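**Can a robot tidy a desk yet, or should I keep doing it like an animal?**

I run the back office at Gruner, a small print finisher. Every evening at 5 somebody puts the pens back in the cup and squares up the booklets. That somebody is me. My boss has read an article and has $900 to spend.
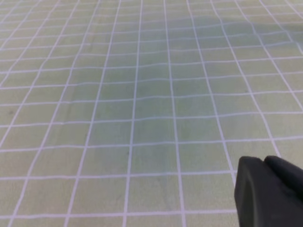 Is there a machine at that price that will clear a desk unattended? At that price you can get a small hobby arm, and you'll be the one attending it.

**Vsevolod Onyshchenko**

I spent 2 years on sorting cells at Norero. Picking up a pen is fine. Picking up a pen next to another pen, on cloth, is where the afternoon goes. 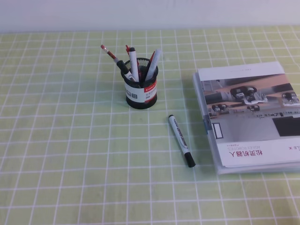
Getting it back into the cup is worse, as the cup tips over if you come in low. Our best run took 8 minutes — my nephew is quicker, and he resents it. 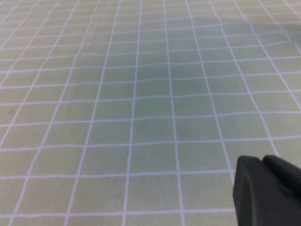 Covers are underrated as a source of misery. Rubber mats stay put, but fabric shifts when a finger drags on it. Even a grid cloth like this green one has ripples in its lines, so don't treat it as a ruler. Tape the corners down.

**Enitz**

Booklets are harder than pens. Ask any machine to take only the top one.
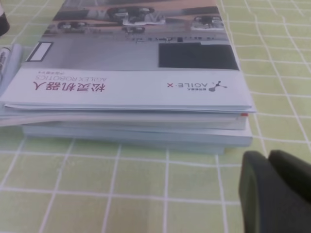
*Booklets stacked on the grid cloth, top cover upside down.*

**Um**

just buy a drawer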